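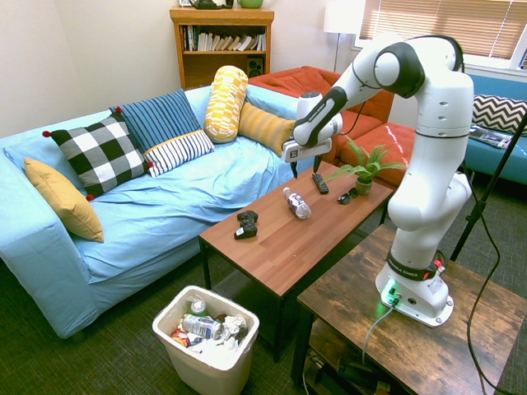 Tracey Whiteley wrote in to ask whether the top marks as easily as the old Sowerby did, and whether a game controller dragged across it by a nine-year-old would leave a line. The short answer is no on both counts, with one reservation concerning the corners, covered further down.

The Velden is a rectangular coffee table with a wood-grain laminate top in medium brown and a dark black metal base. I have used it daily for two months in a carpeted living room with three sofas, two blue and one orange-red, and the tone of the top is neutral enough to sit between them without a fight.

Assembly
The legs attach with machine screws into threaded inserts. The supplied hex key is short and gives poor leverage on the last half turn, so use your own. Tighten all the screws by hand first, stand the table up, check that it sits flat, then finish tightening. The instruction sheet has the washers in the wrong order: the spring washer goes under the screw head, the flat washer against the leg plate.

Surface
The printed grain has a light texture that can be felt with a fingernail. It hides fingerprints well and fine dust less well. Sunglasses, remotes and controllers can be put down without special care. I slid a ceramic plant pot back and forth across the same strip for several minutes and found no mark under a desk lamp held at a low angle. Bare terracotta would be a harder test, and I would put a felt pad under it in any case.

Water left standing overnight wiped off clean. Coffee left from the evening until the next morning needed a damp cloth and a drop of dish soap. Avoid anything abrasive, which will dull the texture and leave a shiny patch that catches the light.

Grip and friction
The top has less grip than oiled wood. A round plastic bottle laid on its side will roll if the floor is out of level, and mine is, slightly. A controller stays where it is put.

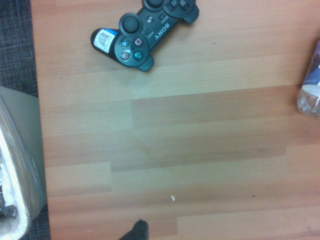 Sticky residue is a separate matter. Adhesive labels are common on shared controllers and remotes, and the glue tends to creep out at the edges in a warm room. Where it transferred to the top, rubbing alcohol on a soft cloth removed it with no change in color. I tested this on the underside of the overhang first and suggest doing the same.

Edges and corners
My reservation is the edge banding. It is thin, and at one corner it stands slightly proud of the top, enough to snag a microfiber cloth. Pressing it down with a warm iron through a sheet of baking paper improved it. The Okon, which costs more, has a better edge but a softer surface that scratched in the first week.

Stability
There is a small amount of side-to-side movement if you push at the short end – acceptable for the weight. Leaning on a corner with one hand did not lift the opposite leg. The screws needed a quarter turn after the first month and have held since.

Price and verdict
I paid 480 including delivery. The Jinda is cheaper and nearly the same size, but its legs are thinner and it flexes when a full tray is set down in the middle. For a household that uses the table for games and snacks, the Velden is the one I would buy again. Check the corners before throwing out the box.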